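Home Gallery Sorting & Storage Small Spaces Contact

Blocks, bowls and bins – a little toy sort-out gallery

October 2025

I've been meaning to put these up since June, when I first started moaning on here about toy storage. If you're new, the short version is that I love small building blocks and I have never once managed to keep them in order. They breed! You put one tub away and there's another handful under the sofa. So this is a gallery about the tabletop stage of the job, with all the tubs and trays and bowls out at once and the blocks waiting to go somewhere.

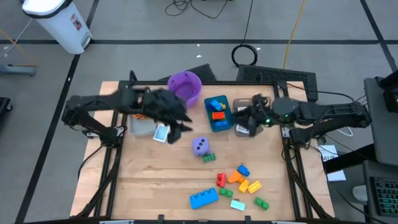

Blocks all over the wood, a few already in the teal tray, and the lavender foam die in the thick of it. I do like that purple bowl.
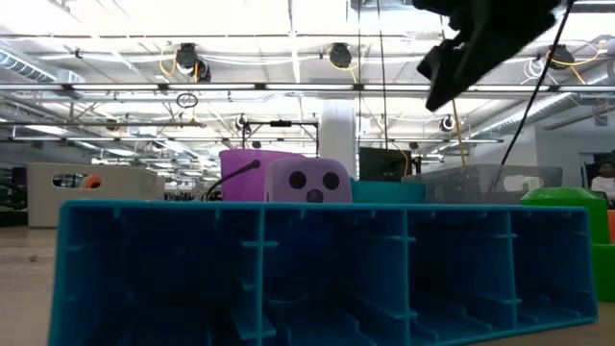 The organiser on its side, four compartments and no two quite the same size. Something round and orange is lurking in the beige-grey bin.

I've gone back and forth on sorting by colour or by size. Colour looks gorgeous for an afternoon (I had a whole shelf of it once, like a paint chart) but then you want a long thin one and you're digging through every tub in the house. Size is duller and works better. What I do now is a mix – big chunky ones in a deep bin, small ones in anything with dividers, and the odd things like dice and bits of card in a bowl, because there are always odd things and they need to live somewhere.

A word about dividers. I bought my first divided box from Trillamo, a little shop in Sitville that does end-of-line plastics, and it cost me 3 pounds, which I was thrilled with until I got it home and found the sections were too shallow for anything with height. So take a block with you! Put it in your pocket and try it in the shop. I've had funny looks for it and I don't care.

Bins with handle openings are my other weakness. They're so easy to pull off a shelf, and you can peek in without taking the whole lot down. The trouble is small pieces get out through the hole if you fill them too high, so I stop at the bottom of the handle and start another one. I've got two from Moser that have lasted for years and one from Talgate that split along the rim, though I did stand on it, so that's hardly fair.

Labels I've given up on. I printed 50 of them, very smart, and most had peeled off before the month was out. See-through tubs do the same job with no effort at all, and the bright ones you learn by heart anyway.

Next time I want to show the shelf itself, once I've worked out the heights. It's 55 cm deep and things vanish at the back, so I'm thinking low trays in front and the tall bins behind – or possibly the other way round, I keep changing my mind. If you've got a deep shelf that works, do write in and tell me what you keep where.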